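Drorner Creek Water Monitoring: progress report to the Belari Fund

Last updated: 26/01/2026

Monday, by Oriana Navarrete, project officer, Cumen

Dear Emiliano,

With this report I inform you about the second half-year of the Drorner Creek project. I follow the order of headings from the grant agreement, but I have moved the budget to the end, as you asked me in November. Where a thing has not gone as planned I have written it under the heading where it belongs, and I have not made a separate chapter of problems.

Sampling along the creek

We have now 20 sampling points between the upper dam and the place where the creek goes into the estuary. In the application we promised the same number, but they are not exactly the same points. Two of them had to be moved. The point behind the old sawmill was on a bank which collapsed in the spring rain, and we have put it further downstream, at the cattle crossing. The point at the bowling club is now on the opposite side of the water, where one can go down without a rope.

The moved points keep their old names in the records, with a letter behind it. I mention this because in the last report the sawmill point was simply replaced, and your colleague asked quite rightly why its turbidity had changed so suddenly. A different place has a different turbidity. The older values are restored in the table and the new series begins from its own first day.

Sampling was done every fortnight, with the exception of the week of the flood warning, when the council closed the low road. We did not try to catch up the lost round afterwards. A sample taken one week late does not tell us what was in the water during the high flow, and I prefer a gap in the graph.

Of the landholders along the creek, all but one have signed the access letter again for this year. The remaining property has been sold, and the new owners wish first to meet us. I have proposed a visit after the school holidays. Until then we take the sample from the road bridge, which is public.

What the water shows

The general picture is not dramatic. The upper creek remains clear and cool, with good oxygen also in the warm weeks. From the cattle crossing down, nitrate rises after each rain, and it needs several days to go back. This is the same pattern that we described in the first report, but now we see it through two seasons, so I am more comfortable to write it down.

The middle section gives me more worry. There is a stretch with little shade where the water stands nearly still in December, and we had there the lowest oxygen of the whole project. The residents reported a smell, and there were small dead fish on the gravel. We informed the council the same afternoon. The cause is not proven. It can be the heat alone, it can also be the drain from the new car park, and I ask that this report is not quoted as if it had decided between the two.

Salinity at the lower points moves with the tide, and for this reason we now write the tide time on each field sheet. I am a little embarrassed that we did not do it from the beginning. The first sheets can be corrected with the published tide tables, and it is a job for a quiet winter week.

The bench room

Since the move in spring the project has the use of a room in the science building of the college. We pay no rent for it, only a share of the power and of the cleaning. The room has good light, a sink with hot water, and a fridge which we may fill to the middle shelf. We share it with other users, and the booking is made through the college calendar, where we have the two mornings after each sampling day.

For the simple determinations this is a real improvement. Before, we did them in the back of the ute or in my kitchen, and the results from the kitchen were, I must say, not always repeatable. Now the samples are carried directly from the field in the esky and analysed on the following morning at the same temperature. The more difficult parameters go as before to the commercial laboratory in town. Their turnaround has become slower, and the December results arrived only last week.

One open matter with the college is the disposal of used reagents. At the moment we bring them back to the supplier ourselves. The college would accept them in its own collection, but its insurer wants first a list with all quantities. I have sent the list and I am waiting.
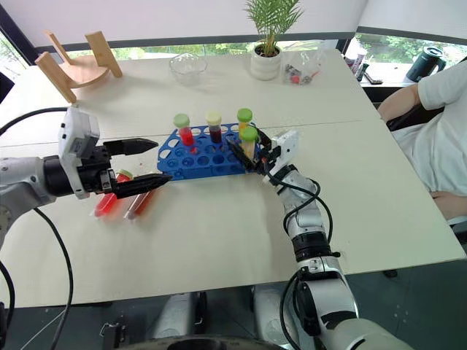 Training of the samplers

In this period 61 people have followed the introduction day or a part of it. I would like to be careful with this number. It contains everybody who signed the attendance sheet, also those who came only for the morning and those who accompanied a child. The people who really go to the creek with us, regularly and in rubber boots, are far fewer, and they have stayed nearly the same since the beginning.

The introduction day was changed following the feedback of the first group. The theory in the morning is shorter. We speak now first about safety near moving water, then we go outside, and only after lunch we explain what the parameters mean. People have better questions when their hands have already been cold. The written manual is also revised, and the chapter about the field meter is completely new, because the old one described a model which we do not have any more.

We gave the course 3 times, always on a weekend. There were requests for an evening course from people who work on Saturdays, mostly from the orchards and the hospital. I could not offer it before Christmas, but I would like to try one in autumn when the picking season is over. It would need outdoor lighting, or we divide the course in an indoor evening and a field hour on another day.

One incident must be reported. A participant slipped on the concrete at the weir and hurt her wrist. It was not broken. The first aid box was in the car and not at the water, which was against our own rules, and I take the responsibility for it. The box now has a shoulder strap and goes with the group leader. The incident form is attached to the paper version of this report.

Data and the Yook portal

All results until the end of November are entered in Yook and visible to the public. The December results are entered, but I hold them back until the values of the commercial laboratory are checked. There is one phosphate value that is impossible, probably a decimal point at the wrong place, and I have asked them to look in their records.

The map in the portal works well on a computer and badly on a telephone. We have had complaints about it, and they are justified. The person who looks at the map stands usually beside the creek with a telephone. The supplier of the portal has promised a new version, without a date. In the meantime we have put at the most visited access points a small sign with the latest grade of the water, which is exchanged by hand. The signs are popular with dog owners. 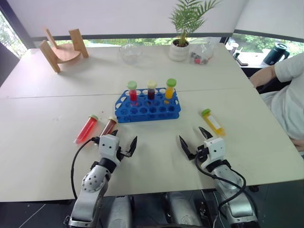

Access to the raw data is given on request. We received such requests from the council, from a consultant who works for the car park, and from a high school class. All got the same file with the same explanation. The class has used it for a comparison with rainfall and sent us their poster, and it hangs now in the library next to the brochures.

I also want to note that the portal licence is paid until the end of the grant and not longer. If the project is not continued, the data must go somewhere. The council library has offered to keep a copy, but a copy on a disc in a cupboard will help few people. I would be thankful for your opinion before we sign anything.

Planting on the middle section

This was not in the first plan and was added with your agreement. The tubestock was planted on both banks in late winter, mostly river she-oak and lomandra, with guards against the wallabies. The lomandra is doing well. Of the she-oaks we lost roughly a third, most of them on the western bank, where the flood laid sand over the guards. They will be replaced when the weather is cooler. To water them through February by bucket is not reasonable, and the pump that we may borrow from the neighbouring property is at present in repair.

Shade will need years, and I do not expect to see any effect in the oxygen values within the life of this grant. I write it so that it is not a disappointment later.

Budget

The spending is close to the plan. Two lines are over: travel, as fuel has become more expensive and the moved points make the round longer, and laboratory fees, where the supplier increased the price at the new year. The line for printing is clearly under, since the manual is now mostly sent by email. I ask for your permission to shift the rest of the printing money to the laboratory fees. The total does not change. The signed table and the receipts are in the folder that you received by post.

Next period

The fortnightly rounds continue without change. Before Easter I want to have the visit to the new owners, the evening course decided and the tide corrections at least begun. The meeting with the council about the car park drain has still no date. I will write to you as soon as I have one, and if you wish to be present you are very welcome, there is a good train in the morning.

With kind regards,
Oriana Navarrete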